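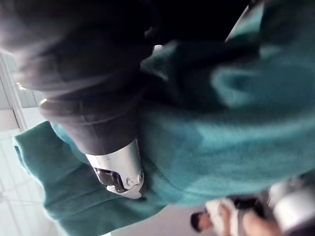

About Prevley

Prevley is a laundry and folding service run from a single workroom on Vidmar Street. Valbona Leka opened it with 8 customers, most of them neighbors. Borislav Vasić joined the next spring and runs the folding tables.

We wash, dry and fold clothes, towels and bedding for 333 households and a few small guesthouses. Sweaters and other knits are kept apart from the rest — they are washed cool, dried flat and folded, never hung. Towels are folded in thirds unless you ask for something else. Tell us once and we keep it on your card.

Each order stays together from drop-off to pickup. Socks without a match come back in a paper bag, and anything found in a pocket goes in an envelope with your name on it.

The workroom is 400 square feet, with a front counter and shelves along the back wall. Drop off before 9 a.m. and your order is ready the next afternoon. Orders over 20 pounds take one more day. We close for the last week of December.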